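Teaching the Reltlow arm to fold a towel with the Plukico cloth kit
Updated 31 Mar 2025

A few people wrote in after my gripper roundup asking whether the Plukico cloth kit is any good if you don't have a lab full of grad students. I've been living with it for a while now, so I figured I'd write the whole thing up as a how-to with my opinions mixed in. If you only want the opinions, skip to the end (I would).

What comes in the kit

You get the soft-cloth gripper tips, the mounting screws, a license card for the Plukico teaching software, a calibration card, and a printed quick start that covers maybe half of what you need. The price I paid was $739, and that does not include an arm. I'm using it with the Reltlow, but the kit claims to support the Fenard as well, and Manaia McPhee has it going on hers with the same software version I'm on.

Stuff you need to supply yourself: a table, a covering for it, towels, and a computer with a decent graphics card. My old laptop opened the software and then sat there thinking until I gave up.

Step 1: Cover the table

Do this first! A bare slick top is miserable for cloth work. The towel skates off every time a finger touches it, and the tips end up scraping along the surface trying to get underneath. Felt is great. It gives a tiny bit under the fingers, so if your height is off by a hair you press into something soft and the arm doesn't throw a fault.

Pick a color that's far away from your towels. Dark green with tan towels works well for me. Pull the felt tight, wrap it over the edges and fasten it from underneath. Any wrinkle you leave in it is going to look like a towel edge to the software sooner or later.

Step 2: Fit the tips and set the height

Power the arm down before you touch the gripper. Two screws per finger, snug but not gorilla tight. The tips are handed, and the little arrow should face out. I put mine on backward the first time and spent an evening blaming the calibration.

Then power up, run the height routine from the setup menu, and let it touch down at all the spots it asks for. It's slow. Go make coffee.

Step 3: Record by hand

Put a towel down anywhere within reach and start a recording. Now you move the arm through the fold yourself, and the software saves the path along with the camera view. 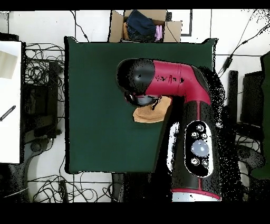 The trick I wish the quick start mentioned is to slow way down just before the grab and just after the release. Those are the two places where the software has to guess the most, and if you breeze through them it learns to breeze through them too, and you get a gripper that snaps shut on air. I kind of count to three in my head over the corner before closing. It feels silly. Do it anyway.

Also, keep your sloppy tries. My instinct was to delete every recording where I missed the corner and had to go back for it, and Sándor Győri talked me out of that on the Sutcliffe forum. He keeps any run where he recovered and finished the fold. I switched to doing it his way and my arm got a lot better at taking a second stab.

Aim for 30 recordings before you bother training. You can train on fewer, the software lets you, but I didn't get anything useful.

Step 4: Mix up the starting shapes

If every recording starts with a nice flat towel, you'll have an arm that can only handle nice flat towels. So mess it up. Drop it from different heights. Ball it up. Turn it so the label is on a different side. Leave it near one edge of the table, then near another. 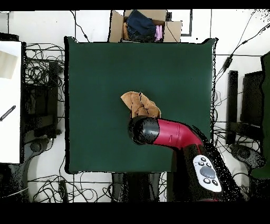

Working on a crumpled start, with the gripper in at the lower edge of the cloth.

Bunched-up cloth is hard, I won't pretend it isn't. You're looking for any bit that sticks out far enough to pinch, and then you lift and let gravity do some of the unfolding. Lift higher than you think you need to. Delwyn Kerslake does a little side-to-side shake at the top and swears by it, but on my arm the shake mostly made the towel swing and land in a worse heap, so I left it out.

I went half flat starts and half messy ones. If I did it over I'd go heavier on the messy.

Step 5: Train

Hit Train, pick "cloth, single arm" and leave the settings alone. I poked at all of them. The defaults are fine! The only one I changed and kept was the session length, which I set to 1,440 minutes so it could run a full day and night. My final run went through 3,524 saved clips (the software chops each recording into lots of short ones, so don't panic when you see a number like that).

You can stop early and test, then pick up where you left off. I like that a lot. The older version from November made you start over from zero.

Step 6: Run it at quarter speed

Set the speed slider to 25 percent and keep a hand by the stop button. Begin with a towel that's already folded once and see whether it can find a corner and line up over it. Corners are where you'll see height problems right away. Too high and the fingers close over nothing, too low and they plow into the felt and push the towel along.

Thick terry is forgiving here because there's plenty to grab. Thin dish towels are much fussier, and for those I had to drop the grab height one notch in the menu.
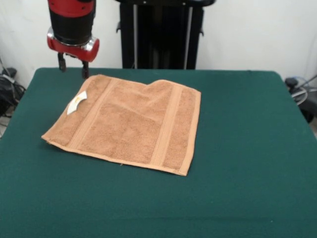

Step 7: Fix what it gets wrong

Watch ten or so runs and write down where each one goes bad. Don't retrain yet, just watch. Mine kept grabbing the top layer only on the second fold, so the towel came open like a book. I recorded a small batch of nothing but second folds, added them in, trained again overnight, and that mostly cleared up.

If yours misses to the same side every time, that's calibration and more recordings won't help. Go back and redo the card.

So should you buy it?

If you already own a supported arm and you like tinkering, yes. The tips are really good and I'd pay for those alone. The software is friendly once you're past setup, and support wrote me back both times I asked for help (thank you, Raelene Tuhiwai, you were very patient about the backward tips).

If you want something that folds your laundry, no. It's one towel at a time, it's slow, and you'll be standing next to it. I haven't tried shirts yet. Hideaki Hirose has, and he's promised to send me his notes on sleeves, so I'll add a section when those come in.

Spare tips are sold in pairs, by the way. Get an extra pair with your first order and save yourself the second shipping charge.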